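3.2 Storage furniture and object placement

The storage task was carried out in the Inskip room, the smaller of the two rooms fitted out at Stikstead. Its furniture was kept to a cabinet and a table, placed close enough together that an object could pass between them without a walk. Household storage work often treats the shelf as a flat surface with a height. We found this too coarse for cabinets with doors, where the open door limits the side from which a shelf can be approached.

The cabinet is white, with a tall hinged door, an upper compartment with its own handle, and two white shelves above a darker lower compartment. Items were drawn from the Lastel list of everyday goods and included drinks bottles and small soft toys. Each trial began with the door closed and ended when the item had been released or the attempt abandoned. In total 3390 placements were logged, of which 194 were set aside before analysis — most of them trials in which the door had swung back during the reach.

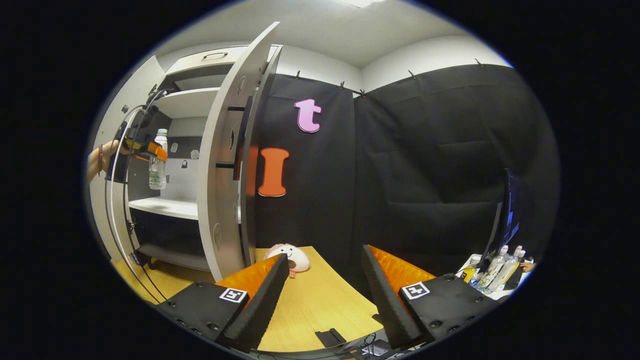 Figure 3. Clear plastic bottle with a white cap held in front of the lower shelf, cabinet door fully open. A small round plush toy is on the wooden table.

Bottles and soft toys made different demands on the shelf. A bottle has to clear the shelf edge upright and needs free height above the cap, so the approach is close to level. A soft toy can be let go a little above the surface and will settle, though it may roll if it is round. We therefore scored final position separately for the two classes, with a tolerance of 50 mm from the target for bottles and no fixed tolerance for toys, which were scored only as on or off the shelf.

Seven target positions were used across the two shelves. Those nearest the hinge were reached last in every block, an order carried over from the Rarkotville pilot and retained so that the two sets of trials could be compared. Door angle was not controlled beyond the instruction to open it fully.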